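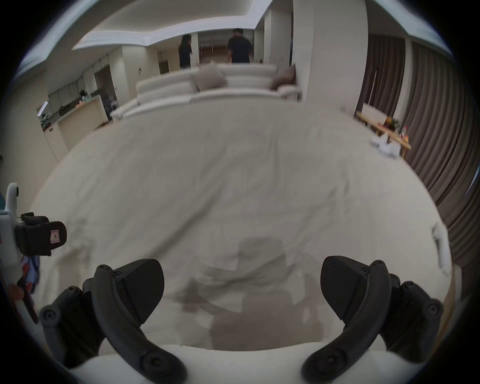 ## Entre deux locations : le linge et la cuisine

Lancez les draps dès le départ des vacanciers, à 60 °C pour le coton blanc. Les serviettes de plage passent à part, secouées dehors avant, sinon le sable finit dans le filtre.

- **Taies jaunies** : trempage de 9 heures dans l'eau tiède avec 80 g de percarbonate, puis lavage normal.
- **Odeur de renfermé** : ouvrez les placards en grand dès l'arrivée. Une coupelle de bicarbonate par étagère, à changer en novembre.
- **Bouilloire entartrée** : moitié eau, moitié vinaigre blanc, faire bouillir, laisser reposer 19 minutes, rincer deux fois.
- **Rideau de douche** : en machine à 30 °C avec deux vieilles serviettes, sans essorage.
- **Sel sur les vitres** : eau claire d'abord, raclette ensuite. Jamais de chiffon sec.

Gardez un jeu de draps complet d'avance par lit, rangé dans une de ses taies.

*Despina Furtună, locations Mevetti*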